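Printed Fingers, a Kitchen Counter and a Lot of Tape

The workshop is a former dairy building on the edge of Sollach, and the arm lives in its break room. Notburga Hollenstein has been building it there since April with one other member, mostly on Wednesday evenings. She trained as a machinist, spent eleven years setting up packaging lines, and now writes maintenance schedules for a firm she would rather leave out of this article.

The machine is called Noninska. Its job, as written on the project page of the workshop wiki, is to move cookware and small metal parts between fixed places and to do it the same way each time. It has one arm, a gripper with two fingers, and two cameras, one at the head and one at the wrist. It does not drive, talk or learn recipes.

I asked why she had picked a kitchen.

"The bench is for people working. If the arm is on the bench, it gets moved every day, and every time it's moved I lose the zero. The kitchen has a long straight counter at a fixed height and the cabinets are screwed to the wall. That's a better fixture than anything I would have built."

The counter also caused most of the early trouble. The head camera sets its own exposure, and a white surface under ceiling light gave it nothing to hold on to. The first routine for finding the front edge of the counter worked in the evening and failed before noon. Hollenstein rewrote it to look for the line where the light surface meets the darker fronts of the drawers, and locked the exposure by hand.

"Auto exposure is fine for vacation pictures," she said. "For measurement you want the picture to be wrong in the same way every time."

The control software is a fork of Istia, a small package another member wrote for a camera slider. It reads a plain text file of positions and runs them in order. Hollenstein added a force limit, a stop input and a log. Each line of the log holds the joint angles, the motor current and the time. She reads it in a spreadsheet.

The gripper took longer than the arm. The first fingers were flat plates with rubber on them, and they worked well on blocks of wood. Round stock was another matter. A rod held between flat plates touches along two lines and can swing like a pendulum as soon as the arm speeds up. The current fingers have a channel down the middle and a stepped ledge on each side.

"The channel does the work. With a round shaft in the channel, the closing force also centers it. I don't have to be exact on approach. I can be off by 2 mm and the part still ends up where I want it."

She keeps the old versions in a drawer, marked with the date and the reason each was dropped. Several say only "slips." One says "too proud of this one."

The test plan has two halves, one for hooks and one for pots. A hook has a small cross-section and an awkward center of mass, so it shows rotation in the grip. A pot is wide and dark, and its handles are the only sensible place to take hold of it. Hollenstein's view is that a gripper able to manage both will manage most of what is in the cabinets. The runs are short. She starts with a bare counter to get a reference image, then sets out one object, then lets the arm go through its list at quarter speed.

So far the log holds 962 runs. Of those, 263 ended in a stop, either because the force limit tripped or because she pressed the button.

"People ask for the success rate and I don't like to give one," she said. "Half of those stops are me being careful. The number I watch is how many stops I can't explain. If there's one I can't explain, I don't change anything else that evening."

I asked for an example. She scrolled for a while and found a run where the current on the wrist motor rose slowly over four seconds and then dropped. The cause was a cable tie. It had rotated until its cut end rubbed on the housing, and it let go when the wrist turned back. She found it after two evenings. The tie has been replaced by a strip of cloth tape, and there is now a rule on the wiki against cable ties beyond the elbow.

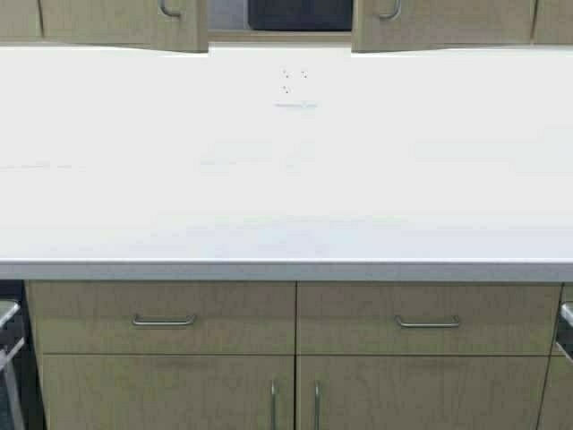
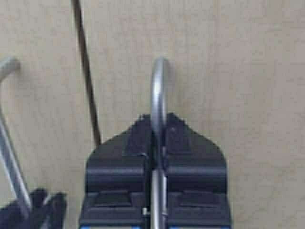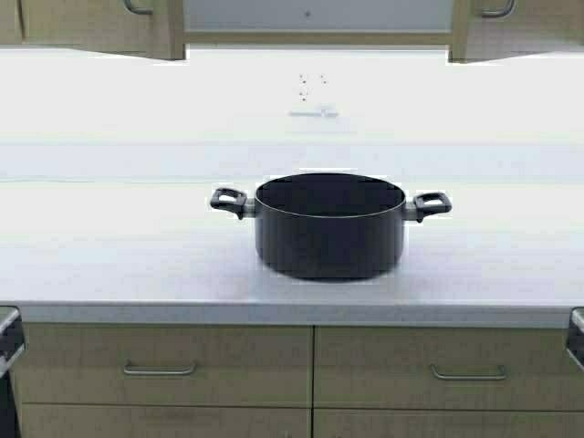 Bare counter for reference; a hook in the channel, from the wrist camera; the pot set out on the counter.

The gearboxes are the next problem. All of them came from Auer, a surplus dealer two towns over, and they have more backlash than Hollenstein would accept in anything she was paid to build. At full reach the play at the shoulder adds up to several millimeters at the fingertips. She compensates by always approaching from the same side, so that the slack is taken up before the fingers close.

"It's an old trick from manual mills. You go past, you come back, you always finish in the same direction. It costs a second per move. I have the second."

A better gearbox would cost more than the rest of the arm. She has looked at belt drives and printed one as a trial, with a ratio she admits she chose because the pulleys were already on the shelf. It ran quietly and stretched under load. The second attempt will use a wider belt and a tensioner that can be reached without taking the cover off.

We talked for some time about safety, which she treats as a matter of layout. The arm is slow and its motors are small, but a small motor on a long lever will still pinch a hand. There is a stop button at each end of the counter, and both cut power to the motors, leaving the computer running so that the log survives. The arm sags when the power goes. She wants brakes on the shoulder and the elbow before anyone else runs it alone.

"Right now, if you hit stop, it comes down on whatever is under it. Slowly, but it comes down. I know that and I stand accordingly. I can't expect the next person to know it."

Other members have asked for a setup they could copy. Hollenstein has put the finger files on the wiki with the print settings, and she answers questions when she has time. She won't publish the arm drawings yet. The elbow bracket is on its fifth revision, and she expects a sixth once the brakes are in, because the brake housing needs the space now taken up by the connector.

She is also rewriting the calibration routine. The present one needs a steel rule, a square and a quarter of an hour, and it depends on who is holding the square. The new version will touch the front edge of the counter at two points and work out the rest. She has it running on paper and in a test script, but not on the arm.

"The touch has to be gentle and it has to repeat," she said. "I can do gentle. I'm at half a millimeter on repeat, and I want half of that before I trust it."

She had the cover off the wrist again by then, and asked me to hold the flashlight.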